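Galerie: Weißes in der Küche

Seit Juli sammle ich auf dieser Seite kleine Bilder von den Sachen, die wir in der Küche jeden Tag benutzen. Am liebsten habe ich die weißen Stücke, weil das Licht mit ihnen so viel macht. Neu ist heute ein Bild, ganz aus der Nähe.

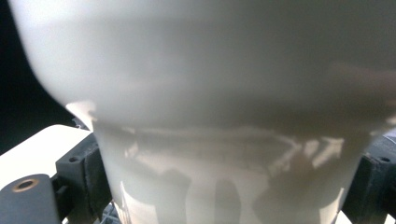 Weiß auf Weiß, mit Schatten in Streifen und Flecken.

Für die nächste Galerie suche ich noch Teller und Schüsseln. Wer etwas Schönes im Schrank hat, kann mir gerne schreiben.

Sorcha Quinlan, 21. Oktober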